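Getting the Grikia cards into order, finally

I have been meaning to do this since May and I'm so happy to be able to write that it's done. All 382 of my Grikia cards have a place to live, and that place has walls between the sections and isn't a shoebox!

If you're new to the blog, Grikia is the card game I go on and on about. It's a trading game with farms and ferries, it takes an hour if everybody at the table knows it and most of an evening if they don't, and I've been collecting the cards in dribs and drabs for years. A starter set from a yard sale, then a bigger lot from a cousin who was moving, then a few of the little expansion packs whenever I saw them. The trouble is that every batch came into the house in its own container, and every container had its own idea of order. The yard sale set was by color. My cousin's lot was by number, mostly. The expansion packs were in whatever order I'd dropped them.

So before every game there was a half hour of digging. Does anyone have Harvest 4? Is this the old Toll card or the new one? We'd be on the second bowl of popcorn before the first ferry left the dock.

Why I didn't do it at home

I tried. I tried twice. My kitchen table is round and small and is also where we eat, so anything spread out on it has to be gone by dinner. The first time I got through the farms and then had to scoop everything up because the pasta was ready. The second time the cat walked across the ferries, and I'm sure you can picture it.

What I needed was a table I could leave alone for an afternoon, and the Bunting workroom in Prurkbridge is perfect for that. It's one of those big shared rooms where you can just claim a corner and get on with things. There's always something else going on at the next table and I love that - I work so much better with a bit of bustle around me than I do in a silent house with the laundry looking at me.

It isn't a fancy room. The floor is that gray speckled carpet you find in every office, with dark and light and white all mixed together, and whatever you drop on it disappears. (I say this as a person who has crawled around on it looking for a hair clip.) But there's yellow tape down on the carpet to show where things go, and I've gotten weirdly fond of it. You know where your spot starts. You know where to leave a walkway.
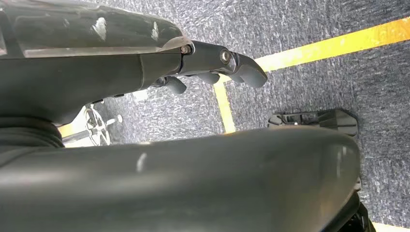 I've started thinking about tape at home, too. We have a hallway where the shoes creep farther and farther out every week, and I bet a nice bright line on the floor would do more than all my reminding has. I'll report back if I'm allowed to try it.

Anyway, I got there on a Monday right after lunch, with two tote bags of cards and a lot of optimism.

The box that made me want to do it

I should tell you about the organizer, because it's the whole reason I stopped putting this off. I'd been looking at plastic card cases for ages and never liked one enough to buy it. Then I came across a Muvow organizer, a plain brown wooden box with thin wooden slats that divide it into rows of narrow slots, and that was it for me. I wanted to fill those slots more than I have wanted to do most things this year.

There's something so pleasing about a card standing up in a slot. You can flick along a row with a fingertip and read the tops. You can pull one out and the gap stays there waiting for it, so putting it back takes no thought at all. With a stack, every time you take one card out of the middle you've made a small mess, and by the end of the night the small messes have all joined up.

It's not perfect. The slots are narrow, and that means sleeved cards are a squeeze. Most of mine aren't sleeved, so fine, but if you're a person who sleeves everything (I admire you, I will never be you) I'd measure first.

Setting up the table

I'm a big believer in getting the table right before touching a single card. At home I never do it, because there's no room to do it in, and I think that was half my problem.

The table was a good long pale one, light wood-grain, with a seam running across it. A pale top is so much better for this job than a dark one. Card edges show up, you can see when two are stuck together, and you notice the one that's slid off by itself. I used the seam too, as a kind of border between sorted and unsorted. Very satisfying, watching things cross it.

The laptop went in the middle, open, with my list on it. I went back and forth on whether I needed a laptop at all. I had a paper checklist from years ago with coffee on it, and it would have worked for a while, but you can't search paper. Being able to type in a card name and see right away whether it was old set or new set saved me over and over.

The organizer went to the right of the laptop, toward the front, because I'm right-handed and I wanted the shortest possible trip from hand to slot. I'd first had it on the other side and was reaching across the keyboard every time, which got old in maybe 10 minutes. Moving it made a huge difference! If you take one thing from this very long post, move the box to the side of your good hand.

And water at the back, well out of the way. There was a white open-fronted shelf unit on the table, and the space under its overhang is a great spot for bottles. Lay them down in there with the caps on and they can't get knocked over onto anything. I have ruined cards with a glass of iced tea before and I'm still sad about it.

The actual sorting

I began with rough piles. Farms, ferries, markets, weather, and a pile I called Huh. I didn't let myself look anything up at this stage, even when I really wanted to. If I wasn't sure within a second or two, it went to Huh and I kept moving.

Then one pile at a time, by number, and into the slots as I went. I'd read online that you should sort everything completely before you load the box, and maybe that's right for a bigger collection, but I found it much more fun to see the rows filling up. I left a slot open after each group for cards I haven't found yet, too. There are more of those than I'd like.

Something I hadn't expected was how nice it is to do this in company. Hands get bored and hands get tired, and having a card held out over the box ready to drop in while somebody else reads off the list makes the afternoon fly. We got into a rhythm by the weather cards. Card up, name, slot. Card up, name, slot. There's a lot of sitting back with a hand on your knee, waiting your turn, and I found that part as restful as anything I've done lately.

A stool on casters is good for this as well, by the way. You can scoot along the table without getting up, and when you need to check the far end of a row you just roll.

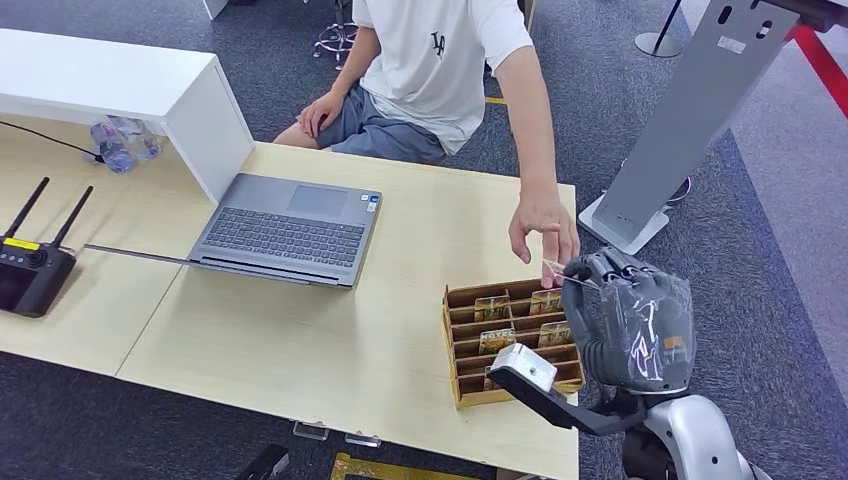

What was in there

So, more than 300 of the cards are the standard set, in a mix of old and new printings. I'd always thought I had a nearly complete old set, and I don't. I'm missing most of the markets. What I do have is duplicates. So many duplicates! I pulled 130 of them and I'm still a bit stunned, because I could have sworn I was buying things I needed.

A few treasures, though. The winter ferry, which I thought had gone missing in the last move, was tucked in behind a folded rule sheet. Both versions of the Toll card, so that argument can be settled for good. And one handwritten card in pencil, from the yard sale set, that just says "skip to the barn." It isn't part of any Grikia set I know of. Some family must have made up their own rule, and I've decided it's going in. It has its own slot at the end of the weather row, and whoever draws it has to skip to the barn, whatever we decide that means.

The Huh pile ended up smaller than I'd feared. Half of it was new printings with the name moved to the bottom, and once I'd figured that out they went quickly. The rest are in an envelope with a question mark on it, and I'm calling that sorted.

Things I'd do differently

Bring labels. I had none, and I ended up with little folded scraps marking the start of each group, and they look terrible and fall over. I want something thin and stiff that sits up a bit higher than the cards. Maybe cut-up cereal box with a decent pen.

Eat first, properly. I had a granola bar at one and by the markets I was getting snippy with a spreadsheet.

Do the duplicates last. I kept stopping to compare corners and decide which copy was nicer, and it broke the rhythm every single time. Next time I'll just toss them all to one side and have the beauty contest at the end.

Take a lighter bag home. The organizer full of cards weighs a lot more than the organizer empty, and my tote handles were not happy on the walk to the car.

What happens now

The first real test is this weekend. The box is coming out, the popcorn is being made after setup this time, and I'm hoping to have the first ferry leave the dock before anyone has taken their shoes off in the hallway.

As for the duplicates, they're bundled up and looking for homes. If you play Grikia and you have old-printing markets you can spare, leave me a comment with the numbers and I'll check them against my list. I can look it up really fast these days!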